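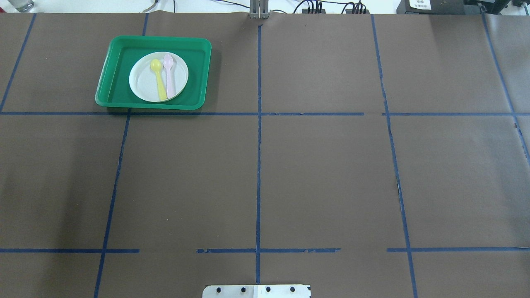
Yellow spoon, pale pink or lavender spoon, one plate, one green tray.

Does anyone need the two-spoon method?

If you have been to a first foods talk in the past couple of years, you will have come home with a handout about spoons. One for the baby, one for you. The baby holds hers, you load yours, and at some point you swap. The version going around at the moment is called the Clornedano approach, after the course that sells it, and I've now been asked about it by enough parents at Thursday group that Kojo Quaye, who edits this newsletter, suggested I write it up and stop grumbling in the kitchen.

I should say where I'm coming from. I ran the playgroup's snack table for years, I've raised three children who all eat, and I am suspicious of anything to do with babies that comes with a workbook. So I borrowed the workbook. It has 92 pages. Chapter one is about your own relationship with mealtimes. The spoons arrive in chapter four.

The idea underneath it is fine. Babies grab the spoon. If you give them one of their own, they grab that one and you can get on with it. My mother did this, and I would guess yours did too. What the course adds is a set of stages, with colours, and a rule that you shouldn't move up a stage until the baby has shown "spoon readiness" at 5 meals in a row. I read that section twice and I still couldn't tell you what spoon readiness looks like in a child who has just put her elbow in the pumpkin.

Then there is the claim on the back cover, that families who follow the stages have calmer mealtimes within 30 days. Calmer than what? Most babies get better at eating over a month whether or not their parents own a workbook. They also get teeth, colds and opinions. I looked for any comparison with families who just muddled along, and the best I could find was a survey of 1,000 customers, run by the company, asking them if they were happy. People who have paid for a course and finished it are mostly going to say yes. I'd have said yes.

I did write to them and ask whether the survey included anyone who gave up halfway. I got a friendly reply inviting me to a webinar.

Some of the advice is good and I don't want to be unfair to it. Sit the baby upright. Eat with them. Don't chase the last mouthful. Let them make a mess and leave the wiping until the end, because being wiped every ten seconds would put anybody off their lunch. All of that is also in the free booklet from the child health nurse, which is shorter and has a decent page on choking and gagging and how to tell the difference. If you only read one thing, read that page. The course gives it half a paragraph.

As for gear, you don't need much. A short handle is easier for a small fist than a long one. A shallow bowl on the spoon is easier for a small mouth. Soft edges are kinder if she's teething. Colour makes no difference that I've ever been able to see, apart from older siblings, who will fight over it. A plate with a bit of a rim gives them something to push against, and a tray underneath saves you some floor. I have seen parents at the Abugri Street op shop pick up the lot for small change, and I have also seen a "starter set" at the Varmont centre for the price of a family dinner out. The food tasted the same off both, or at any rate it was thrown with equal force.

Two mothers at group have told me they liked the course, and I'd be leaving something out if I didn't pass that on. One said it gave her permission to slow down. The other said her partner wouldn't take part until there was a chart on the fridge. Fair enough. If a chart gets a second adult to the table then I suppose it has earned its money, though I do wonder about drawing your own. The third parent I asked felt like a failure because her son was "stuck" on stage two at eleven months. He is a perfectly cheerful boy who eats with his hands. That bothered me more than the price did.

My other gripe is the word "method". Once a thing is a method you can do it wrong, and then someone can sell you the fix. There is already a follow-up course on forks – I'm told cups are coming in April.

What I'd suggest, for what it's worth. Give her a spoon. Have another one handy. When the first goes on the floor, use the second. If she'd sooner use her fingers this week, let her. If you're worried about weight, swallowing, or a baby who really won't have anything near her mouth, see the nurse or your GP and leave the internet alone for the evening.

The workbook is in the lending box in the hall at Trurkness if you want to make up your own mind. Somebody has done the quiz in chapter two in pen, so you'll have to skip that. Child health drop-in is in the small room as usual on Thursday mornings, no booking, and the free booklets are on the windowsill next to the sign-in sheet. Please take one and leave the display copy, which has gone missing twice.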